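Bench notebook, chores rig — 08/06/2018

Carrying on with bed making. Asanka Thambiah wants a yes or no on whether it belongs in the Trasow report, and the January notes are no help, being mostly about towels on a flat table. A towel can be picked up anywhere and shaken until a corner shows. A blanket on a bed is too heavy for that and half of it is usually hanging out of reach.

Task as written: pull the blanket across the mattress until the cover is hidden, long edge parallel to the side of the bed, no fold higher than 3 cm. Other items on the bed stay where they are. Base parked at the foot. No driving during a run.

Total logged is 52 runs. Passed on coverage: 41. Passed on coverage and fold height together: far fewer, and I don't trust the fold measurement enough to write the number here. Asanka to recheck the height threshold against the raw depth before anyone quotes it.

Main trouble is still the grasp. Fingers close on the top layer, and whether they take one thickness or two depends on how the cloth has bunched. Two thicknesses feel the same as one at the wrist until the pull starts, and by then the fold is traveling with the hand. Lowering the approach speed helped a little. Pinching at an existing ridge works better than pressing into a flat part and hoping it gathers.
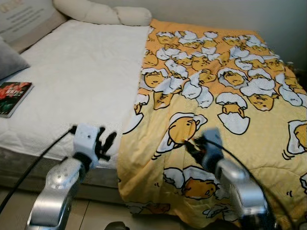 Second problem is finding the edge. The Tarken segmenter is good on plain cloth and poor on prints. Any outlined figure is a candidate edge as far as it is concerned, and it will draw a boundary straight around a cartoon. Truna does better with the same input but takes longer per update, so the arm waits. I would accept the wait. A person making a bed isn't quick about the corners either.

Quilted surfaces are a smaller nuisance. The stitching gives shallow bumps that the planner reads as wrinkles, and it tries to smooth them. Masked out for now by height. Needs a proper fix, ticket 307.

Two arms against one: two, clearly. With one arm the blanket pivots around the grasp and ends up diagonal. With two, one hand can hold or wait near the boundary while the other pulls.

My view for the report: a machine can drag a blanket over a bed. It can't yet make the bed, if that includes the far side, the pillows and knowing when to stop. Suggest we list it under "partial" next to towel folding.

To do:
Swap the finger pads on both grippers.
Rerun with a plain blanket, same start poses.
Try the Major controller with the lower force limit.
Ask Asanka where the spare wrist cable went.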